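Dec 10, 2024

Woke before the alarm and lay there listening to the rain in the gutter over the back door. It still overflows at the corner. I said in July I would fix it and I have not.

Club night at the Harawira hall. I got there early to put up the nets and found the middle post stuck in its socket again. Manaia came and held the base with her foot while I pulled. We had both courts ready by the time the first people came in out of the rain, and the heaters had been on long enough that you could take your jacket off.

Played four games and lost three. The one I won was with Ruairí Mac Mathúna, who covers the back of the court so well that I hardly had to move from the net. My serve is short again. I know what I do wrong, I drop the elbow, and knowing it makes no difference once the game starts. In the last game I served into the net at 19 all and we lost it by 2. Ruairí said it didn't matter. He had already gone quiet by then, so I think it did, a little.

My knee held up. I wore the brace for the first two games and took it off for the others. It is a bit stiff tonight on the stairs but nothing like last winter.

Between games Manaia and I went over the money. The hall wants $882 for the next term, paid before the holidays, and we have enough for it if everybody pays their subs. Three people have not. I said I would write to them and Manaia said she would rather do it, as I am too polite and they know it. Fine by me. She also wants to raise the visitor fee by a dollar. I have no strong feeling either way.

The bigger question is shuttles. We have been buying feather ones from Zinum and they don't last. Some of the newer players hit them on the frame and the feathers are finished in one game. Manaia would like to use plastic on the practice court and keep the feathers for matches.
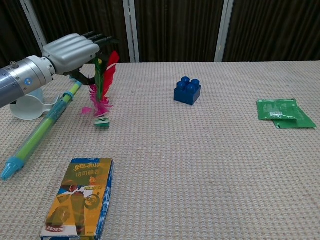 I don't like plastic. It comes off the racket too fast and then drops in a way you can't learn anything from. But I can't argue with the cost, so we agreed to try a tube of the Bovov nylon ones after New Year and see who complains. I expect it will be me.

Ruairí needed a ride home because his car is in the shop until the end of the week. Took the long way by the river road as the underpass was flooded. He talked about his sister's wedding and whether he has to give a speech.

Home late. Ate the rest of the lentil soup standing up. Put my shoes by the heater with newspaper in them.

Tomorrow: call the dentist, buy grip tape, look at the gutter if it is dry.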